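Marberg, 2024-02-01

# Pulteo lädt zum Bloggeburtstag: Zwei Wochen Basteln, Backen, Feiern

Das Familien- und Kreativblog Pulteo aus Marberg wird zwei Jahre alt, und das wird groß gefeiert! Ab sofort läuft eine zweiwöchige Mitmachaktion rund um selbst gemachte Karten, Stoffreste und alles, was auf einen Geburtstagstisch gehört. Mitmachen dürfen alle, die Lust haben – mit oder ohne eigenes Blog, mit ruhiger Hand oder mit Kleber an den Ärmeln.

Seit dem Start sind auf Pulteo 196 Beiträge erschienen, von der Einschulungstüte bis zum Adventskalender aus Butterbrottüten. Fast 2324 Kommentare haben Leserinnen und Leser dazu hinterlassen, und viele der schönsten Anleitungen sind erst durch ihre Fragen und Tipps entstanden. Im Januar durften sie abstimmen, was zum Geburtstag neu aufgelegt wird. Gewonnen haben die Wimpelkette aus Hemdenstoff und der Zitronenkuchen vom Blech, beide jetzt mit überarbeiteter Anleitung und Vorlagen zum Ausdrucken.

Mit dabei sind auch der Papierladen Sirko und die Stoffwerkstatt Namix, beide aus Marberg. Sirko packt Überraschungstüten mit Kartenkarton und Umschlägen, Namix gibt Stoffpakete für die Verlosung dazu. Wer gewinnen möchte, hinterlässt einfach einen Kommentar unter dem Geburtstagsbeitrag und verrät darin sein liebstes Bastelprojekt.
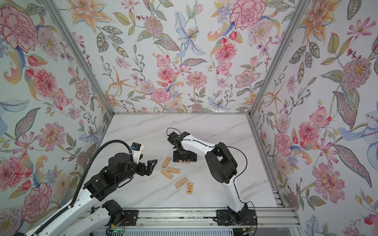 *Helle Tischplatte in Marmoroptik vor Blumentapete mit Nelken, Lilien und Iris.*

Alle eingesandten Werke erscheinen nach und nach in einer Galerie auf dem Blog. Fotos vom Handy reichen völlig aus, und auch schiefe Nähte sind herzlich willkommen – das Team freut sich über jede einzelne Einsendung! Die Gewinne werden nach Ende der Aktion verlost und per Post verschickt.

**Pressekontakt:** Redaktion Pulteo, Marberg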